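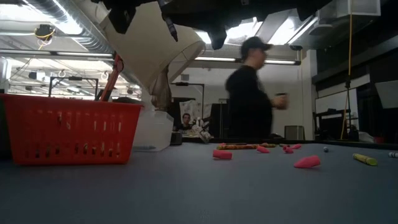
Why does the gripper stall partway through closing when nothing is jammed?
The current limit in the Diltska driver is set too low, so it reads ordinary friction as a stall.

Ticket 934, Soltville shared workshop. Opened by Nhyira Aryee, June.

Forum advice was to swap the servo. I doubt it. Logged 300 closes on crayons with the stock limit and the stall always came at the same draw – a worn gear would wander a bit.
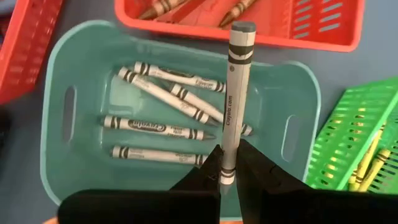 Raised the limit to 1,051 and ran another 300. No stalls logged, though I'm not calling that a fix until it's been tried on the erasers. The Asamoah firmware notes claim the limit "self-calibrates". I've seen no sign of it.

Status: open.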